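Checking viral relationship stories before publication
Speaker notes, Lendbridge regional desk meeting, April 12, 2024

Slide 1. Scope
The talk covers first-person stories about couples, breakups and gifts that reach the desk through social media. Celebrity items go through the agency feed and are out of scope. Say this early. Last time it took up most of the questions.

Slide 2. Intake numbers
The Antal queue logged 2679 items in January. Of these, 159 were tagged "relationship" and 42 were published. Corrections issued: 8. Pause here. The tag is applied by hand, so the second number is a minimum.

Slide 3. Where the errors were
Most corrections concerned the status of the couple: married, separated, engaged. The next group was the value of a gift or settlement, copied from a caption without a receipt or a dealer's price. One item gave the wrong country. Read the wording of the correction on the wedding-ring story in full.

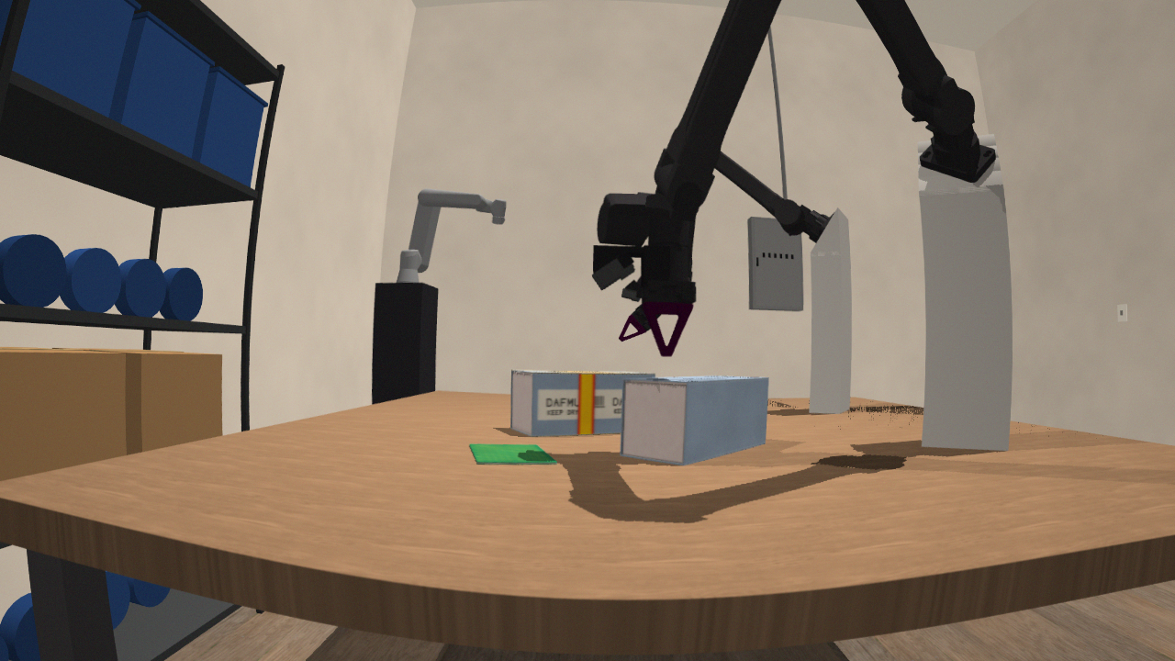 Slide 3. Black robot arm over the parcels.

Slide 4. Minimum check
Trace the post to the first account that carried it. Record the time and save a copy in Drarnudon.
Contact the person quoted. A reply from the same account does not count as identification.
Contact the other party. If there is no reply by deadline, the text says so in the first four paragraphs.
Run a reverse search on every photo of a car, house or ring. Dealer stock photos turn up often.

Slide 5. Children and pregnancy
No name, school or due date. A paternity claim stays attributed to the speaker unless there is a court record. The headline follows the same rule as the text. Expect an objection from the web team on headline length; the limit in the template can be raised.

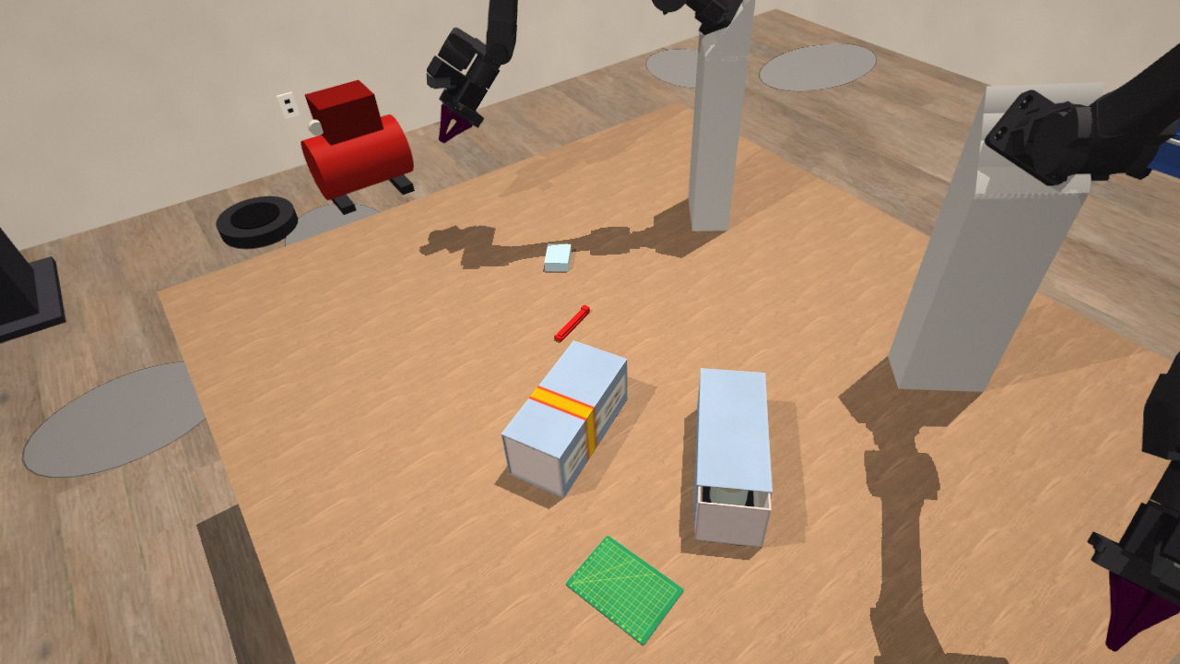 Slide 6. Translated quotes
Bronodach supplies our translations within the day. Keep the original next to the English in the file. Idioms for "wife," "partner" and "fiancee" overlap in several languages, and the translator's note has to travel with the copy. If the note is missing, send it back.

Slide 7. Open items
Whether the second-party rule applies to items picked up from another outlet.
Who approves removal requests on weekends.
Retention period for saved posts in Drarnudon. Legal has the draft.

Leave ten minutes for questions. Handout is the one-page checklist from slide 4.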